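Notebook, bench 2
April, entry 12
Zosholm two-arm kit, evaluation unit, cloth handling

Kit has been on the bench long enough to say something useful. Notes below cover setup, control software and the first folding runs. Purchase question is still open, see end.

Setup. Both arms are clamped to the far edge of the table. Clamp jaws took our tabletop without shims. The printed guide gives the base spacing in one drawing and a different value in the parts list; used the drawing. Joint zeroing took 8 minutes per arm once the sequence was clear. First attempt failed on the right arm: the homing routine exits without an error if the elbow starts past its soft limit. Move the elbow back by hand before power-up. Added to the bench card.

Cabling is the weak part of the package. Supplied leads are too long for a fixed bench and too short to route under the table and back up. No strain relief at the base connector. Asked Zosholm for the short harness listed in the catalog. No answer yet.

Software. Installed the Lamine control package, version as shipped. Teleop works out of the box. Logging is on by default and writes to the system drive, path changed in the config. Replay of a recorded run drifts if the machine is also encoding video. Turned encoding down and the drift dropped below what matters for cloth.

Folding. Task is flatten, then fold in half, one garment at a time on the bare white table. Operator drives both arms. Right gripper holds, left gripper pulls or lifts. Pale green cloth used for most runs, since the darker ones are in the other bin with the Lund test pieces. 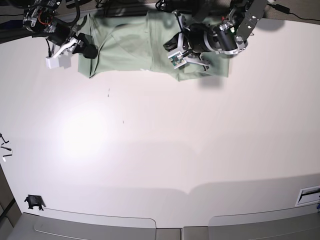
Pinning with one finger pad is more reliable than pinching when the fabric is already flat. Pinching picks up a ridge and the ridge becomes a crease that has to be worked out again. Pinning needs little downward force. Above the default setting the wrist joint warms up and the driver throttles it, which shows as a slow sag at the fingertip. Reduced the hold current one step. No slip noted after that.

Glare on the tabletop is a problem for the edge detector. It loses the hem where the lighting is strongest and picks up the arm's shadow as a second edge. Try the side lamp only, or a matte gray sheet under the work. Detector is Zosholm's stock model, not retrained.

Logged 173 runs to date, all operator driven. No autonomous runs until the edge detector is sorted.

Comparison with the Flisa rental offer: Flisa includes on-site calibration and swap-out of failed servos, Zosholm does neither. Flisa arms have the longer reach, which we do not need at this table. Zosholm finger parts can be printed here, a point in its favor given how fast the pads wear.

Open items:
Short harness, chase Zosholm
Guide error on base spacing, report
Repeat hold test at reduced current with heavier cloth
Matte sheet under work, compare detector output
Get Flisa terms in writing before the loan period ends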